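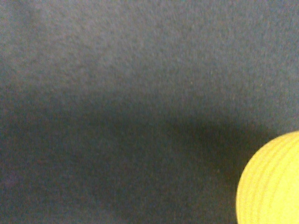 Yellow ball on the gray surface.

Home | Collections | Gallery | Visit | Contact

Surfaces and Play: Gallery

The Ridness Center presents a selection from its study of plain surfaces used in children's play areas. The study was prepared by Hertta Kallio and opened in April – it will remain on view in the Grube Room. The full collection holds 795 items, including roughly 100 surface samples. Visitors may request a printed list at the front desk. Groups should contact the Sosten office in advance.
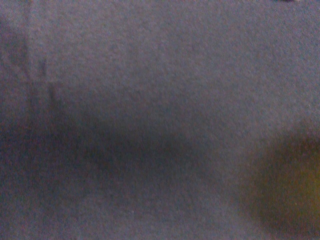

Gray surface at close range, with faint marks at upper left.

This site uses cookies to improve your visit. Accept | Settings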